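Notes for talk, 20th June, Iston library, back room
Drying laundry indoors without the damp

Start with the meter readings from my flat in February. Bedroom at its worst with two loads hanging and the window shut. Pause for the slide.

A full load out of the washer holds a lot of water, and all of it goes into the air of the room. Spin twice. Most people skip this and it costs three minutes – say that slowly.
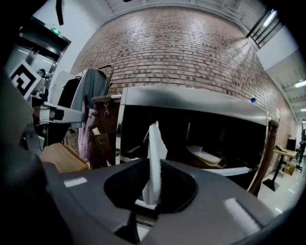 Aparecida Seixas wrote after the Arno talk that a second spin creased her shirts so badly she went back to one. Fair point. Shirts once, towels and jeans twice.

Next, where to hang. Pick one room, close its door, open the window a hand's width. Mention the Brirkine tenants' leaflet, copies by the door.
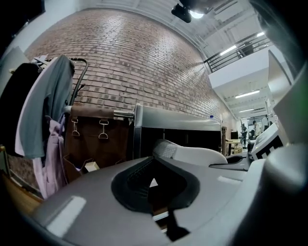 Spacing matters more than heat. Leave a gap between items and turn thick things after a few hours. A metal rack like the one on the left is fine for this, and if yours has a hook on top, shirts can go there on hangers. Keep it off the wall.

Dehumidifiers: only if people ask. Mine cost around 200 secondhand. Empty the tank, clean the filter.

Questions, then hand over to Nyamweya Housing for the last 30 minutes.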